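Search this site
Search

Bike and Gear Safety Check for First-Time Triathletes

Last updated 8/28/22

Race season for our club wraps up in September with the Stiria Sprint, and we have a wonderful number of first-timers this year! If you've never racked a bike in a transition area before, you are in for such a good morning. This is the checklist we go through at the pre-race inspection night, with the comments our inspectors keep repeating. Print it, mark it up, bring it along. Items marked MUST will keep you off the course until they're fixed. Items marked SHOULD are our strong advice.

HELMET

1. Helmet has a certification sticker inside. MUST.
Comment: Look under the padding if you can't find it. A few older Brophy loaners have the sticker way up at the crown.

2. No cracks in shell or foam. MUST.
Comment: Press gently all the way around with your thumbs. If it has been in a crash, retire it, even if it looks perfect.

3. Strap snug, two fingers under the chin. MUST.
Comment: Buckle it before you touch the bike, and keep it buckled until the bike is back on the rack. Practice this at home until it's boring.

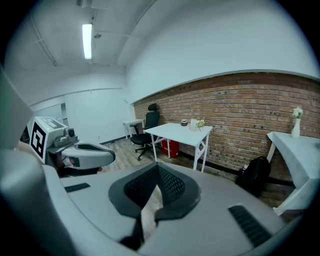

Can I use a mountain bike for the sprint?

Any bike with two working brakes is fine, mountain bikes and hybrids included, as long as it passes the items below. Knobby tires are slower on pavement, so swap in slicks if you have a pair.

BRAKES AND WHEELS

4. Front and rear brakes each hold the bike on their own. MUST.
Comment: Stand next to the bike, squeeze one lever, push forward. Then do the other. The course drops fast after the Denport turnaround and you'll want both!

5. Brake pads have rubber left and hit the rim, not the tire. MUST.
Comment: This is our most common fail, and it's a quick fix. Disc brake people, check for pad thickness and rub.

6. Quick releases or thru-axles closed tight. MUST.
Comment: If you took a wheel off to fit the bike in the car, check again once you arrive.

7. Tires free of cuts and bulges, inflated the morning of the race. MUST.
Comment: The range is printed on the sidewall. Many road tires land somewhere between 100 and 120 psi, but wider tires and tubeless setups run much lower, so read your own tire and don't copy your neighbor. There will be floor pumps by the entrance. Please give them back!

BARS AND FRAME

8. Bar ends plugged. MUST.
Comment: Open tubing is nasty in a fall. A missing plug can be replaced with a wine cork and tape and we will cheerfully pass it.

9. Headset and stem tight. MUST.
Comment: Hold the front brake and rock the bike. A knock means something is loose. Then grip the front wheel between your knees and try to twist the bars.

10. Bottle cages firm, nothing dangling. SHOULD.
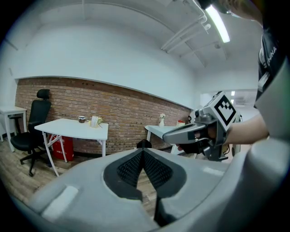 Bar tape and grips get less attention than they deserve, and I love talking about them. Sweaty hands (and you'll be dripping from the swim) slide right off worn-out tape, so unwrap any loose end and redo it. Black tape hides its age very well, too. Feel it instead of looking at it. While you're at it, lean your bike up for a good look from the side, against something that doesn't mind a scuff; a long run of bare red-brown brick like the one in the photo is great for this, but keep your paint off it and let only the tire and the end of the bar touch.

SWIM GEAR

11. Wetsuit, if worn, has no tears near the neck or zipper. SHOULD.
Comment: Have a full swim in it before race day. Renting from Jalleo? Get it early enough to try it on.

12. Bright cap on, goggles checked for leaks. MUST for the cap, SHOULD for the goggles.

RACE MORNING

13. Race number on the bike and on you. MUST.

14. Any medical information written on the back of your number. SHOULD.
Comment: Allergies, medications, an emergency phone number. Use a permanent marker.

15. Shoes with elastic laces or laces tied short. SHOULD.

That's the list. Good luck out there, and cheer for the person behind you!

Comments

tri_mama6: Failed on item 8 last year and got the cork treatment. Still have the cork on my bike lol

wobblywheels: Does item 5 apply to coaster brakes? My cruiser only has the one.

slowlane: @wobblywheels item 4 says front and rear so I think you need a hand brake on the front. Ask before you drive out.

Pedalpusher: Please add spare tube to the list!! Flatted right before the turnaround and walked it in.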